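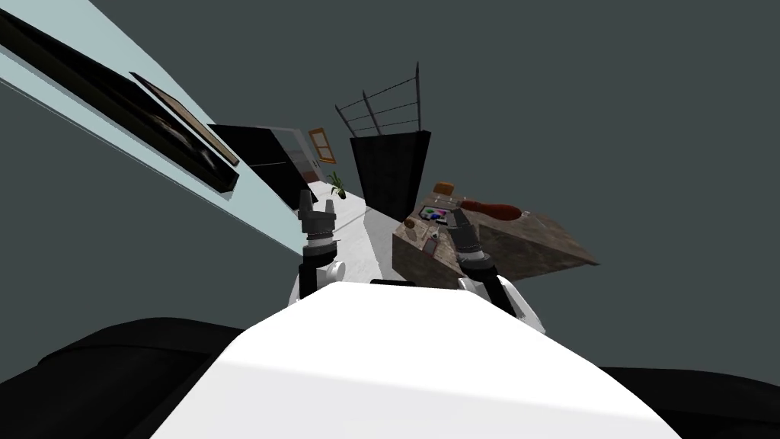
Let the Branch Libraries Keep Their Own Hours

22 October 2013
By the Narkimell Review opinion desk

Print this article | E-mail this article

The county wants every branch library to open and close at the same time. Under the plan, all 11 branches would be open from ten in the morning until six in the evening, and closed on the same two days each week. The notice says this will be easier to remember and easier to staff. I think it is a mistake, and I would like to see it dropped before the new schedule is printed.

I use two branches. The one in Narkimell is near my work and the one in Istutby is near my house. They are both libraries, they both lend books, and that is about all they have in common. Narkimell is busy at lunch. People come over from the offices, return something, pick up something else and go back. By four the reading room is quiet. Istutby is the other way around. It is slow until the school bus comes in, and then it fills up and stays full until it closes at eight. On the new schedule it would close at six, when most of the people who use it are still driving home or eating supper.

The Istutby hours were not picked out of the air. When the branch moved into the old feed store, it opened in the mornings like the others. It was changed to afternoons and evenings after two years of hardly anyone coming before noon. The staff noticed, asked for the change and got it. The library has used those hours ever since, and everyone in town knows them. I have never heard a person there complain that they could not remember when the library was open.

That is my first problem with the plan. It fixes a confusion I don't think exists. Most people use one library. They know its hours the way they know the hours of the post office or the hardware store. Someone who uses two, like me, can look at the sign on the door or call. A person planning a trip to a branch across the county is going to check first whatever the schedule says.

The staffing argument is better, and I don't want to wave it away. A shared schedule means a clerk from one branch can fill in at another without anybody redoing the whole week. The county has fewer part-time people than it used to, and when one calls in sick a small branch may have to close for the day. That happened at Assefa in July, on a hot afternoon, and families who had walked over for the summer reading hour had to turn around and walk home. I understand why the office wants to prevent that.

But different hours can help with this too. If Narkimell closes at five and Istutby stays open until eight, a clerk who finishes at one could cover part of the evening at the other – the drive is not long. When every branch is open for the same eight hours, every branch needs its people at the same moment, and there is no one left over to send. I would like to see the county work that out on paper before it says the shared schedule saves anything. The notice gives a savings figure of almost 3,000 dollars a year for the whole system. It does not say how the figure was reached. Even if it is right, it is a small sum to set against losing the evening hours in a town where the evening is when people come.

There is a survey behind the plan as well. It drew 186 replies, which were collected at the front desks over the course of a month. The trouble with a survey at the front desk is that it reaches the people who are already able to come in. A man who works until five thirty and stops by at seven is a fair person to ask, but the forms at Istutby were put away when the day clerk left. I know this because I asked for one at six thirty and was told to come back in the morning.

I grew up with a library that kept odd hours. It was in Mustness, in two rooms behind the town clerk's office, and it was open on weekday evenings and for a stretch on the weekend. My mother worked days. If it had been open from ten to six, I would not have had a library card until I could get there by myself. We went after supper and I was allowed to take out as many books as I could carry to the car. I don't claim that those hours would suit anyone else. They suited Mustness, where a lot of people worked at the mill and got off at four.

Some things should be the same everywhere. The loan period should be the same, and so should the fines. A book borrowed in Assefa should be accepted in Narkimell without a fuss. The catalog works better now that it is one catalog. Those are matters where a difference between branches only gets in the way, and the county was right to settle them.

Hours are a different kind of thing. They depend on when the bus runs and when the shift ends, and on whether there is a school next door. The people at each desk know this better than the central office does. The county could set a minimum number of hours for each branch and let the branch decide where to put them, with a review once a year. If a branch chose badly, the door count would show it soon enough.

The comment period is still open. Letters can be left at any branch, during whatever hours it is open now.

Contact us | Copyright 2013 Narkimell Review. All rights reserved. | Back to top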